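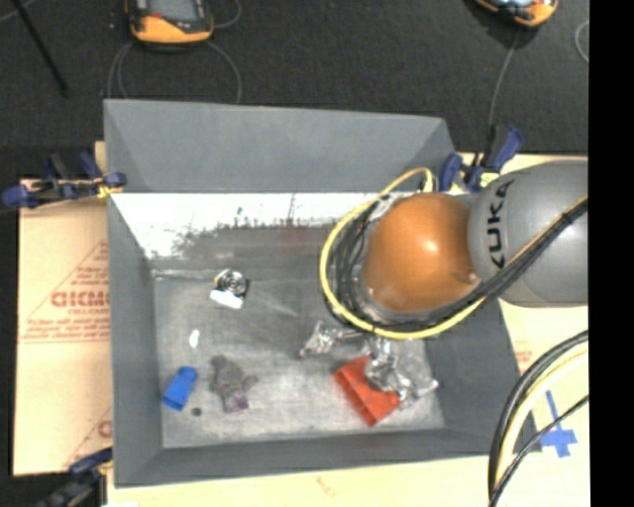

# Memory cards and readers: notes for week three

Durnstead Media Lab, 01/10/2018
Instructor: Shahzad Janjua

Last time we got as far as sensors and file formats. Now we follow the file out of the camera and onto something that will keep it, and I love this part of the course – so much of what feels like "my computer is slow" comes down to a card, a slot and a cable!

## What's inside a card

An SD card is two things in one shell: flash memory, where the data sits, and a small controller that decides where each piece goes. The controller spreads writes around so that no one area wears out early. It also keeps a list of bad blocks and steers around them. You never see any of this work, and it goes on every time you press the shutter.

MicroSD is the same idea in a smaller shell. The passive adapter you slide it into has no electronics to speak of, just contacts that line up with the full-size slot.

## Reading the label

Three families matter for capacity:

- SD: up to 2 GB
- SDHC: over 2 GB, up to 32 GB
- SDXC: over 32 GB, up to 2 TB

An older reader that only knows SDHC may not be able to read an SDXC card at all. Check the reader before you blame the card.

Then there are the speed marks. Class 10 and U1 both promise a sustained write of at least 10 MB/s, and U3 promises 30. The V numbers (V30, V60, V90) are the easiest of the lot: the number is the minimum in MB/s. The big number printed on the front is usually the *read* speed under good conditions, so if you shoot video, look for the small symbol first.

## Readers and the slowest link

A transfer runs at the speed of its slowest part. Write this chain in your notebook:

card → slot → reader chip → cable → port → destination drive

USB 2.0 tops out at 480 megabits per second on paper and gives you maybe 35 to 40 megabytes in real life. Put a fast UHS-II card behind that and most of what you paid for is wasted. UHS-II cards have a second row of pins, and a reader without the matching contacts falls back to the older, slower mode. It still works, it just takes longer.

**Worked problem.** Reinaldo Paiva's group brought back 800 photos from the Ullotwood trip at 21 MB each. That's 16,800 MB. At 35 MB/s the copy takes 480 seconds, or eight minutes. At 80 MB/s it takes 210 seconds. Try it again with your own camera's file size (raw shooters, brace yourselves).

## Good habits

1. Copy first, check the copy, then format the card in the camera.
2. Eject before you pull. The computer may still be writing from its cache.
3. If files go missing, stop using that card right away. Deleted data often sits there until something is written over it.
4. Label your cards. A pencil mark is fine – Josué Lopes uses colored dots and finds his every time.

## Lab, second half of class

Pair up and take one reader and two cards. Copy the 237 MB test folder with each card, first through the front port and then through the back one. Write down all four times and work out MB/s for each. Wellington Bastos has the sign-out sheet for the readers.

Bring your numbers next week. We'll put them all on the board and hunt for the slowest link in the room!

Reading: chapter 13 of the course pack, up to the part on file systems.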